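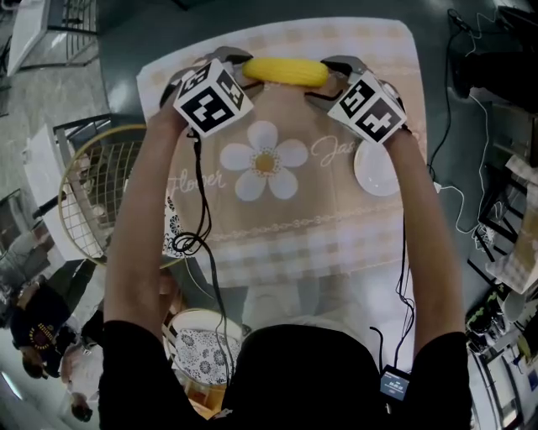 Freezing corn on the cob: blanch or not?

stumgate_pete
We get a big load of sweet corn every August and I want to freeze most of it whole this year. My mother always blanched hers. A guy at work says he puts it in the freezer raw, husk and all, and it's fine at Christmas. Who is right?

Jarnthorpe46
Blanch it. I did half a batch raw two years ago and by January it tasted like cardboard. Small ears get 7 minutes, big ones up to 11, then straight into ice water for the same time.

rennie_k
I don't agree. I've frozen in the husk for years. Pull the outer leaves, trim the silk, bag it and get the air out. We eat ours by Thanksgiving though, so maybe that's the difference.

Jarnthorpe46
That would be it. Raw will hold for a couple of months. The OP is talking about a big load.

Niall Mowat
Whole cobs take up too much room for me. I blanch 5 minutes, cut the kernels off, freeze them flat on a tray and bag them after. I got 50 ears into one drawer that way. Cobs go in a pot for stock.

stumgate_pete
The kids want it on the cob, so I'll keep some whole. Does a Trestar sealer work on something that lumpy?

rennie_k
Mine does if you freeze the ears first. Otherwise the water gets pulled into the seal.

Niall Mowat
Same here. Dry them well with a towel too.

stumgate_pete
OK, blanching most of it Friday. I'll leave a few in the husk and compare.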